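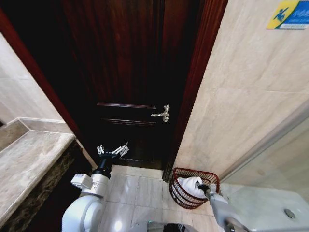
Who will be on the runoff ballot for mayor of Ponham?

Keith Tindall and Mwende Magesa. They finished first and second in the July vote, and neither reached half of the total. Cletus Halvorsen came in third and is out of the race.

The gap between the top two was 70 votes out of about 4,000 cast. The county clerk's office has certified the count, and no candidate asked for a recount before the deadline.
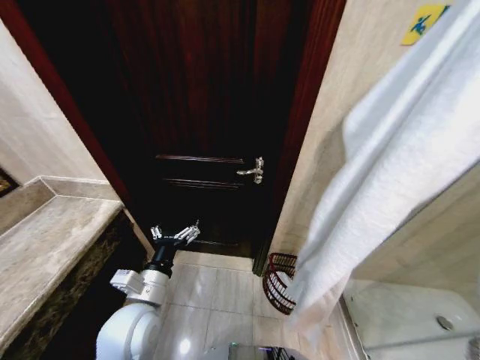

Halvorsen spoke to supporters shortly after 9 p.m. on election night. He thanked them and said he would not tell them how to vote in the runoff. Two days later his campaign manager, Simão Aguiar, endorsed Magesa on his own behalf. Aguiar said the endorsement was personal and that the campaign mailing list would not be shared with either side.

Tindall has spent most of his time since then on the east side, where Halvorsen did best. He wants to keep the property tax rate where it is and put off the Zadthorpe Road widening until the state confirms its share of the cost. Magesa supports starting the road work next spring - she says the drainage under it can't wait - and would pay for the first stage out of the reserve fund.
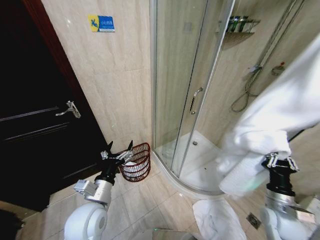 The two also differ on the Kastach site. Tindall would sell the land to a single buyer. Magesa would keep the front section for a bus transfer lot and lease the rest. The current council has left the matter to whoever wins.

City council seat 3 is settled. Fung-ping Tse won it outright and will be sworn in with the new mayor, so that race will not appear on the runoff ballot.
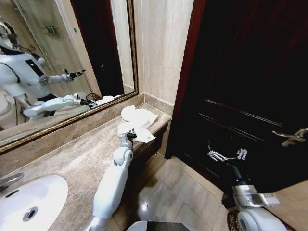

Voting in the runoff

Polls open at 7 a.m. Your polling place is the same one you used in July unless you have moved. If you voted by mail in the first round, you need to send in a new request, as the earlier one covered that election only. Voters who skipped the first round can still take part in the runoff if they are registered at their current address.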